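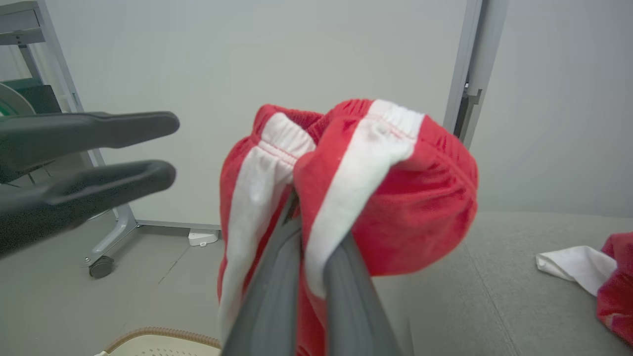 Ticket: Left arm lags operator input during garment teleoperation
Site: Broscombe
Project: Atow
Priority: 2
Status: Resolved, monitoring

Reported issue
During remote demonstrations of the clothing task, the left arm responds late to the operator's hand controller. The right arm follows normally. The delay is most noticeable when one gripper is holding a garment up and the other is brought in to take the second hold. Operators have been releasing early, and 4 demonstrations were rejected in review.

Rurnora Support, 9:40 a.m.
Please confirm the controller update rate and send the session log. Do not delete rejected demonstrations.

Broscombe Lab, 11:15 a.m.
Log attached. Restarting the operator station did not clear the fault. The delay returned after almost 10 minutes.

Rurnora Support, 2:05 p.m.
The log shows the left command buffer filling to 2000 entries before it is read. Set the buffer to discard old commands, then recalibrate both controllers with the grippers empty.

Broscombe Lab, 4:30 p.m.
Change applied. No delay observed in the red sweatpants or towel sets. Rejected demonstrations will be recorded again in January.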